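Planner refuses a clear path to anything on the mattress. Collision padding or something dumber?

Posted in Manipulation > Planning and Perception

I've been staring at this since August, so please assume I have already tried turning it off and on.

The setup: a humanoid, two arms, tethered, bedroom mockup. The task is bedside tidying. Stand next to the mattress, deal with small things that are on it, don't fall onto it. The planner is a sampling-based one with a collision world built from a depth cloud, and the whole thing is glued together by a task layer called Jerkero that I inherited from someone who has since moved to a different continent. I draw no conclusions.

The problem is that once the target is within a hand's width of the mattress top, planning fails. The error says "goal state in collision" and that is all it ever says. The clear path is right there. I can trace it with my own finger. If I hand it a target floating well above the bed it plans beautifully, and we get a lovely sweeping motion toward nothing.

Things I've tried:

Raising the planning attempts to 2,000. It fails 2,000 times, which at least is consistent.

Shrinking the padding on the hand links. It helped a little, then the fingers started plowing into the quilting.

Deleting the mattress from the collision world. Works every time. I don't recommend looking directly at the result.

Swapping the hand mesh for a single box. Worse. 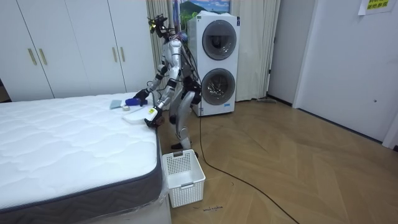

Soo-ah Bae
Manipulation software, Cesthorpe

Both arms are down at the corner of the mattress there, which is the configuration I need to reach through the planner and currently can't. I can get the arms into poses like it by teleop without any fuss, then ask the planner whether the current state is valid, and it tells me no. So the robot is, according to its own software, standing somewhere it cannot stand. I've tried being philosophical about this but the demo script has 60 steps and this is step 4.

Other facts that may matter. The mattress top is bright white and quilted in a wavy pattern. The tray is also white. The voxel map is set to whatever Jerkero sets it to, and the config file has a comment next to that value reading "do not touch, ask me," see above regarding continents. Self-filtering is on. I believe self-filtering is on.

What I would like to know is whether I should be tuning padding, changing the map, or whitelisting contacts between the hand and the bed. I'd also accept being told which log to read, because the one I'm reading has 673 lines and says the same thing in all of them.

3 replies, sorted by votes

Merle Whitcombe
Long-time member, motion planning

Stop touching the planner. A planner that reports the goal in collision has checked the goal and found it in collision. More attempts won't argue it out of that. The interesting part of your post is the sentence where teleop puts the arms somewhere and the validity checker says the current state is invalid, so start from there.

Do it in this order, and don't skip ahead to the fun ones.

First, print the contact pairs. Your validity check almost certainly returns them and your task layer is almost certainly throwing them away. You want the names of the two things that are touching. If it's a finger link and the mattress surface, you have a map problem. If it's a finger link and an unnamed clump of voxels that moves when the hand moves, you have a self-filter problem, and the robot is colliding with an old picture of its own hand. I'd put money on the second one, but not much, I've been on this site too long.

Second, freeze the map. Take one cloud with both arms well back, build the voxels from that, stop updating, and plan. If the plan now succeeds, the geometry was fine and your live cloud is polluted. Look at the filter's mesh list. People replace a hand, update the robot model, and leave the filter pointed at the old hand. The wiring counts too. Cable bundles aren't in anyone's model and they show up in the cloud just fine, so if any of yours come into the depth camera's view, pad the filter on the links they run along. (Filter padding and collision padding are separate numbers. Jerkero may well have them under one name. Go and look.)

Third, check how thick the bed is in the map compared with the bed in the room. A white surface with shallow quilting can give you noisy depth, and noise goes up as well as down. Any voxel that gets one stray return is marked full, and the mattress grows a crust. Fit a plane to the top, put a box under it, drop the voxels near that plane, and keep the rest of the map for everything else. 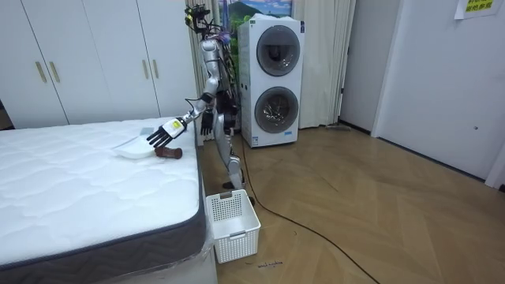 Allowed contacts, and why you do them last

Whitelisting hand-to-bed contact is legitimate. You are picking things up off a soft surface and the fingers will touch it. But do it per phase. Approach with contact forbidden, stop at a pregrasp a short way above the object, then open the exception for the fingers only, for the final straight-line move, and close it again after the lift. The hand with its fingers spread over the dustpan is about where I'd want that pregrasp. Everything up to there should plan with the rules on. If it doesn't, the whitelist is just a politer way of deleting the mattress.

One more thing on the dustpan and brush. The brush lies right up against the pan, and if your perception clusters by distance you'll get one object with a strange shape and grasps that make no sense for either. Segment by color first. A brown brush beside a white tray is a gift, take it. The white tray on the white bed is the harder half, and I'd look for its lip in the depth data and not bother with color at all.

Post the contact pairs when you have them.

Pierina Pace
New member

We had the same error on Gatti and fixed it by making the padding negative. Don't know why it works. It stopped working after an update but it was good for a while

Loredana Bellini
Tooling, Brurnimdale

Merle has the order right. I'd ignore the negative padding unless you enjoy repairing fingers.

Adding a bit on tooling, which might save an evening. Put the validity check in its own small script, outside the task layer. Ours takes a saved joint state and a saved map and prints the pairs, and that's the entire program. Save a joint state every time teleop gets the arms somewhere the planner refuses, and keep them in a folder. After any change, run the folder. You'll find out quickly whether you fixed the problem or moved it to the other arm.

Also, color the voxels by age in your viewer. Stale ones left behind by a hand that has since gone elsewhere are very easy to spot this way, and a bit insulting when you've been looking at them in uniform gray for weeks.

As for the "do not touch" value, copy the file, touch it in the copy.

Comments on Merle Whitcombe's reply

Soo-ah Bae: Printed the pairs. Left finger link against unnamed voxels, moving with the hand. The filter was loading the mesh of the previous hand. Self-filtering was on, in the sense that something was being filtered.

Merle Whitcombe: Which padding number did Jerkero have?

Soo-ah Bae: One number. Used for both. It's called "margin2".

Concetta Longo: There was a margin1, it got renamed. Check the launch file, it may still be overriding you from there.

Soo-ah Bae: It is. Step 4 plans now with the frozen map. Trying it live after lunch.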